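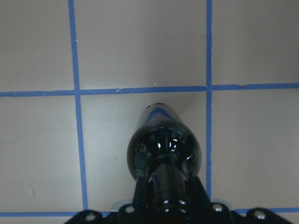 Feradari 4 is a motion planner for two-arm cells. It takes a list of grasp poses, a cell model and a set of rules about which arm may enter which zone, and gives back timed paths for both arms. I have been using it since April on a bottle handling job, and this review covers the planner and its editor. I did not test the cloud version.

Setup took me a full day. The zone editor wants a flat grid with one corner as the origin, so I taped out the table and typed in the cell corners by hand. There is an import option, but it flips the Y axis and the manual does not mention it. 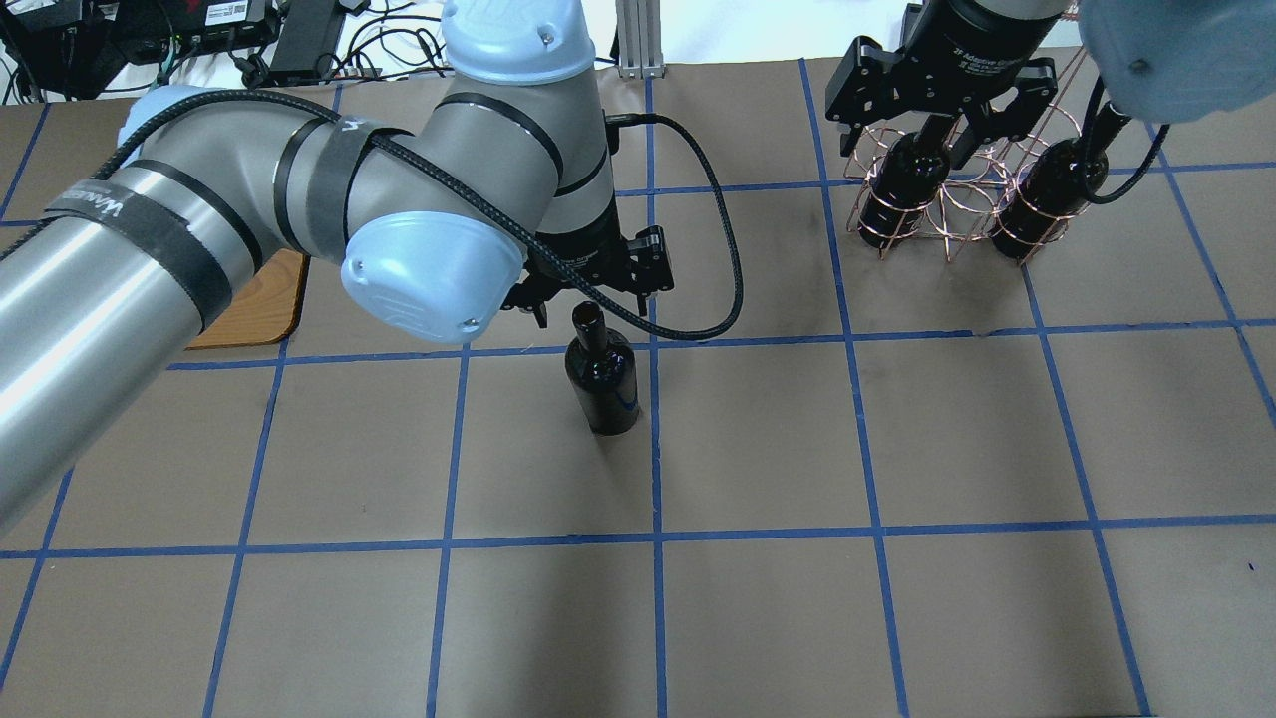 Planning with both arms is the strong part. I ran 512 plan requests with bottles, a wire rack and a tray in the model, and 134 came back with a warning. Most were about the cable margin, which is set too wide by default — lower it before you do anything else. The rack was harder. Thin wire does not mesh well, and I ended up using plain cylinders for the holders.

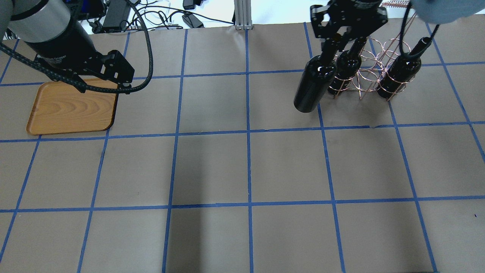 Error messages are poor. Code 1961 can mean a bad grasp pose or a locked zone, and the log gives the same line for both. Risement, who sell it, answered my ticket in two days with a workaround. Clika is easier to learn but plans one arm at a time.

I would buy it again for two arms. For a single arm it costs too much.

Seidu Sarpong
January 10, 2020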